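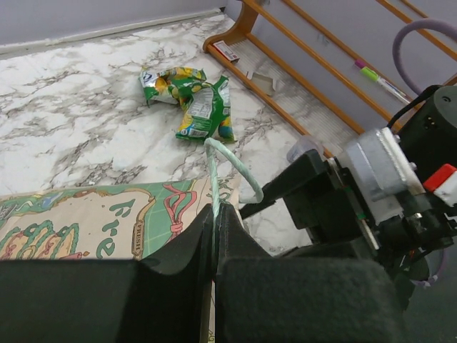
Fig. 1. The two padded fingers holding the mint-green rope, with the snack wrappers on the tile behind.

Projects > Student Builds > Home Robotics > Tidy-Up Gripper Report

Building a Gripper for Picking Up Soft Things Off the Floor

When I signed up for the independent build course I had big plans for a full robot that would roll through the house and clean up after everybody. My advisor at Nornari very kindly talked me down to one gripper on one arm, and I'm so glad, because even that took the whole term and most of my weekends (and a good part of my mother's patience!). I called it Vistusum, after a planet in a story I wrote when I was little, and the name stuck.

The goal was to pick up floppy things. Most of the student grippers I had read about were tested on blocks and cans, but the stuff that ends up on our floor is string, paper and wrappers, and none of it keeps its shape when you squeeze it. Rope seemed like a good place to start. The piece in Fig. 1 is a twisted one, a little frayed, and it bends over into a loop above the fingers, so the arm has to deal with a loose end that goes wherever it likes.

The fingers

My first pair was bare printed plastic, and the rope slid right out. I tried rubber bands next, which gripped nicely but rolled up at the corners after a few tries. The third pair has a soft, fuzzy black covering over big blocky fingers, and I liked it right away - it gives a little, and the rope settles into it. The covering came from the remnant bin at Ehlers, the fabric shop near school, and cost me 2 dollars.

The test area

I did the testing at home on our marble-patterned tile, beside the wooden shoe rack. The light there is best in the late afternoon, so that's when I worked. I left wrappers and a printed paper sheet down near the rope on purpose, so the camera would have something busy to look at.

Results

Each round was 10 tries. With the bare fingers I got 2 good lifts, and with the fuzzy ones I got 6, counting a lift only if the rope stayed put until I told the arm to let go. Wrappers are still hard. They slide along the tile when a finger touches them, and I'd like to try a slower approach from straight above.

The control program ended up at 2214 lines, a lot of it copied from my older Prullov project and badly in need of cleaning up. I plan to start on that in May, once the wiring is tied down properly.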